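Notes from Kurnedholm

I went through the Tridar lab in March, in a group led by Ginette Campbell from the planning team. Most of the hour was on software. The planner takes a written word, picks a part for each stroke and sends both arms a grasp order. Campbell said the log holds 947 grasps so far. Overlapping parts are still the weak spot for the colour segmentation. 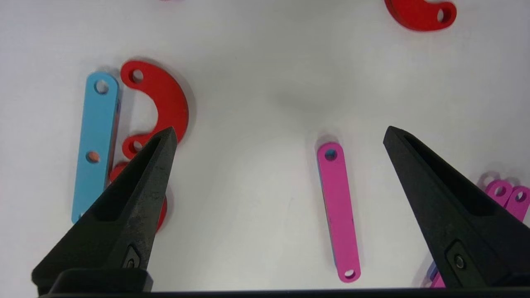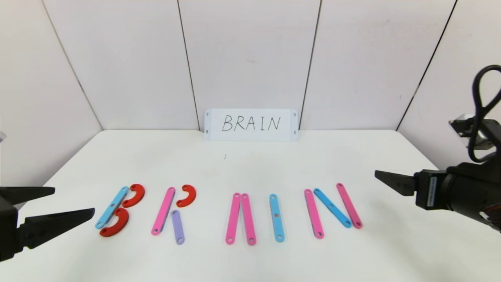

The replay tool, Esomcombe, was next, and we tried it on a laptop at the back.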